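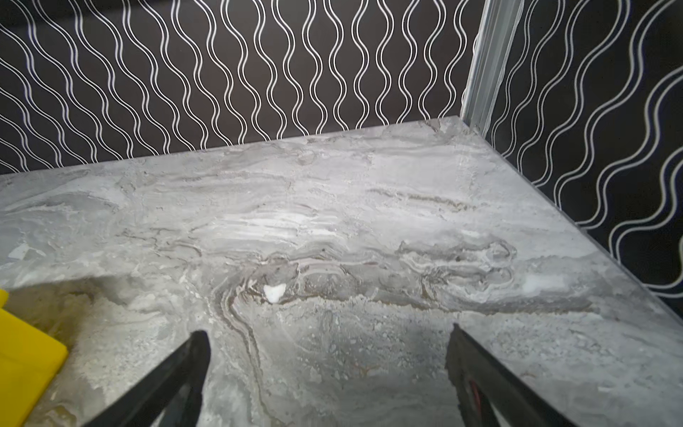
Volume 6, Issue 5

Wallpaper maker Birkitz will close its Sarnell printing works and move production to a larger site at Farngate, ending months of uncertainty for its 85 employees.

The company told staff at a meeting in the works canteen that all existing jobs would be offered at the new site. The first press is due to be moved in October, with the rest to follow over the summer shutdown.

General manager Musyoka Nyamweya said the Sarnell building was too small for the amount of work coming in and could not be extended under its present lease.

"We've been storing paper in the corridor and in two hired containers in the car park," Mr Nyamweya said. "When a truck turns up we have to stop a machine to get the forklift past. I'd sooner be printing."

He said orders had picked up after several lean years in which painted walls were in favour and many decorating shops gave up their wallpaper counters. Most of the new demand was for bold prints used on one or two walls, with geometric and wave patterns on dark grounds selling better than the small florals the company was once known for. Black was now the most requested background colour.

The dark papers take longer to make. They need a second coat of ink and more time on the drying line, and any scuff shows up during inspection. Mr Nyamweya said the drying line at Farngate would be nearly double the length of the one at Sarnell.

Matching patterns across a corner remained the most common cause of complaints from home decorators, he said, and the company planned to print new hanging instructions inside every roll label. The current sheet has not been updated since the company stopped making ready-pasted paper.

Birkitz bought the Farngate building from packaging firm Rebane, which left the site two years ago. It has a loading dock on the northern side, a rail siding that is no longer connected and a two-storey office block that will be leased out. The price was not disclosed.

Not all of the workforce is happy with the move. Farngate is 5 kilometres beyond the end of the Sarnell bus route, and the last bus leaves before the afternoon shift finishes.

Union delegate Dennis Biwott said members were relieved that no redundancies were planned but wanted the transport problem sorted out before the first press was moved.

"There are people on the afternoon shift who don't drive," Mr Biwott said. "They've been told they have a job, and they want to know how they're meant to get home from it at 10.30 at night. That's a fair question and we haven't had an answer yet."

The union has asked for a shuttle bus between Sarnell station and the new site for at least the first year. It has also asked that travel payments be made to anyone whose trip to work becomes longer. Mr Nyamweya said the shuttle was being priced and he expected to have figures for staff within six weeks.

Farngate council approved the change of use for the site at its last meeting – it was previously zoned for storage only. Conditions include a limit on truck movements before 6 am and a requirement to keep the row of gum trees along the western boundary. The council received 244 submissions on the application, most of them a form letter about early morning truck noise in the streets near the primary school. Trucks will be directed to enter from the highway side.

A separate request to put an illuminated sign on the roof was withdrawn before the vote.

The future of the Sarnell works is less clear. The landlord has not said whether the brick building will be offered to another tenant, and traders nearby are worried about losing lunchtime customers. The works has been on the corner opposite the post office for longer than most of them have been in business, and its front counter sells seconds and ends of rolls to the public at a discount.

The counter will stay open until the last press has gone. Mr Nyamweya said there would be a similar counter at Farngate, though probably not straight away, and that customers with orders waiting at Sarnell would be contacted by phone. Stock of discontinued patterns will be cleared before the move.

Staff can visit the new building in small groups over the coming month. A sheet for names has been put up beside the time clock.

We use cookies to improve your experience on this site. By continuing to browse you agree to our use of cookies. Accept | Manage settings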